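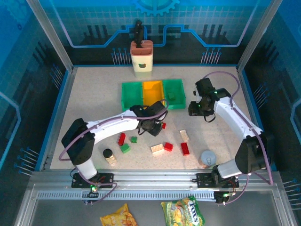
*Pale speckle against dark blue*

**Uncovered terrazzo in the hall - polish it or leave it?**

**efua_k**
So we pulled up the hall carpet in June and there's terrazzo under the lot of it, front door to kitchen!! Cream with grey and brown chips, and brass strips dividing it up. I've been grinning for two weeks. I'm completely sold on pale speckle with a dark blue wall, so that's the colour scheme sorted. The floor is dull, though, and there are 26 gripper rod holes along the edges. Fill first, then polish? Or just clean it and enjoy it?

**Futgate54**
Lucky you! Clean it first, properly, with a pH neutral cleaner and plenty of rinsing. No vinegar, please. It eats the cement and any marble chips along with it.

**fiifi.dramani**
Fill, grind, polish. I hired a machine for our place in Canthorpe and went up through the grits over a long weekend. Filthy job, brilliant floor. You can see the window in it now.

**Vilhjálmur**
I'd argue against grinding, sorry Fiifi. An old floor has a surface you can't put back, and a mirror shine in a hallway is a menace with wet shoes. Hand pads and a penetrating sealer did ours, and I still stop to look at it on the way to bed.

**fiifi.dramani**
Ours isn't slippery at all, we stopped at a honed finish by the door. You can choose, you know.

**Vilhjálmur**
Fair, I took "see the window in it" literally.

**ohemaa_b**
Holes before anything else, whichever of them you listen to. I mix white cement with a pinch of pigment and drop in chips by hand with tweezers - fiddly but so satisfying. Do a test patch inside a cupboard and let it cure before you judge the colour, it dries much lighter.

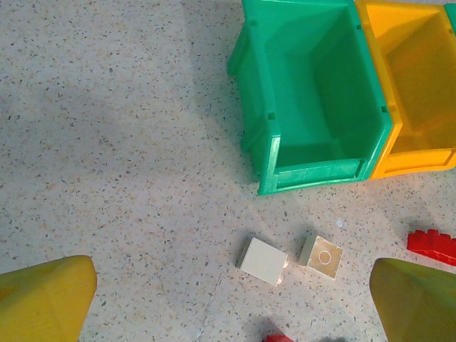

And vary the chip sizes. My first patches were all one size and looked like porridge. A few tans and one or two dark ones made them vanish.

**efua_k**
Tweezers it is! Where do you get chips in small amounts? Everyone wants to sell me a sackful.

**ohemaa_b**
Ask a stone mason for offcuts and smash them in an old pillowcase. Goggles on.

**Futgate54**
Seconded. Rinse the dust off before you mix.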